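Paper on the Table

My mother covered the table for every big meal, and it was never with anything nice. Butcher paper, the backs of old wallpaper rolls, once a road map of somewhere we'd never been. I was embarrassed by it as a kid and now, of course, I do exactly the same thing (with brown kraft paper, which feels a little more grown up, though I suspect it isn't).

The blue tape is my own addition. I mark the whole table off in squares before I put a single thing on it, and then I move the pieces around until I'm happy, usually with a cup of coffee going cold somewhere behind me.
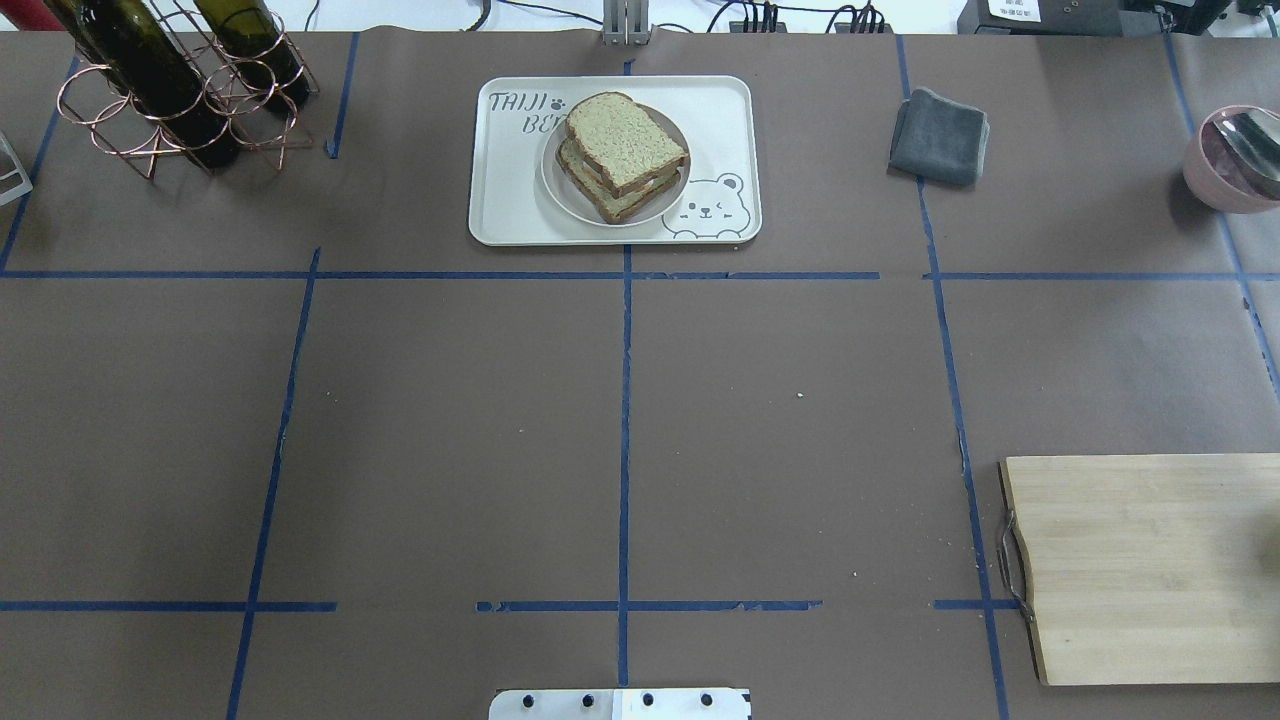
Helmi Rautiainen, who has eaten at my table more times than I could tell you, thinks I should just set the plates down where people sit and be done with it. She may be right! But I like to know where the wine is going to live before anybody arrives, and I like the big things up at the far end so there's room in the middle for the dishes that get passed. April is when we start having people over again, and by then I'm so rusty that I need the practice anyway.

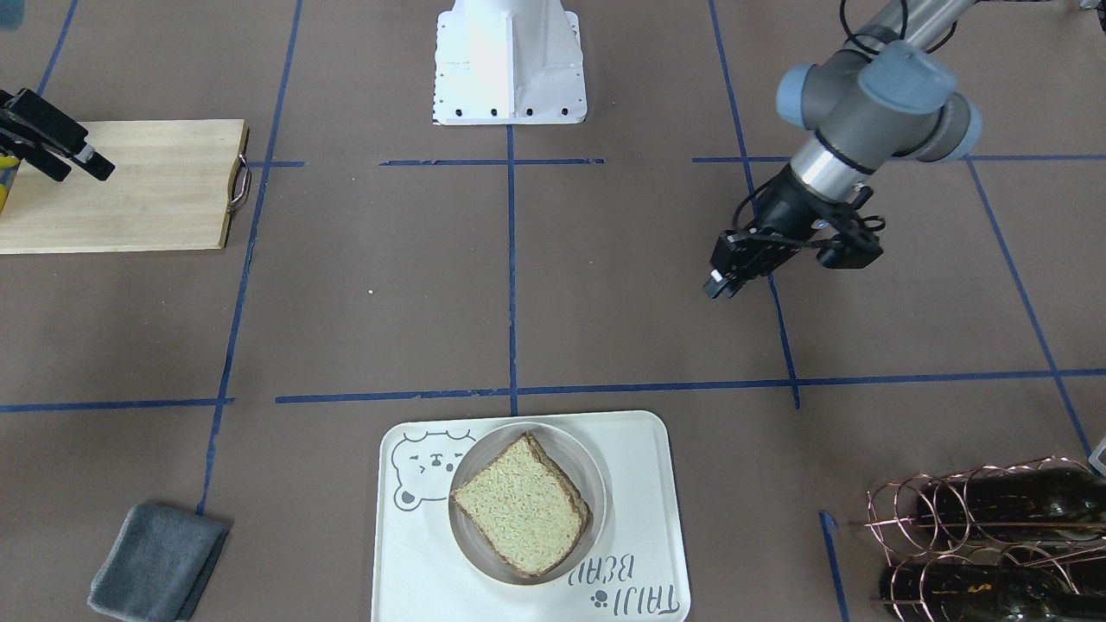

Bread is the part I always leave too late. Last spring Debashish brought two loaves, still warm, and I had nowhere to put them except on top of the mail. So now the cutting board goes down early, the pale one with the curved metal handle on the end, and it stays put while everything else gets shuffled. I've promised Elżbieta that I'll slice before we sit down this time, so she doesn't get crumbs in her lap again. We'll see how that goes on Wednesday.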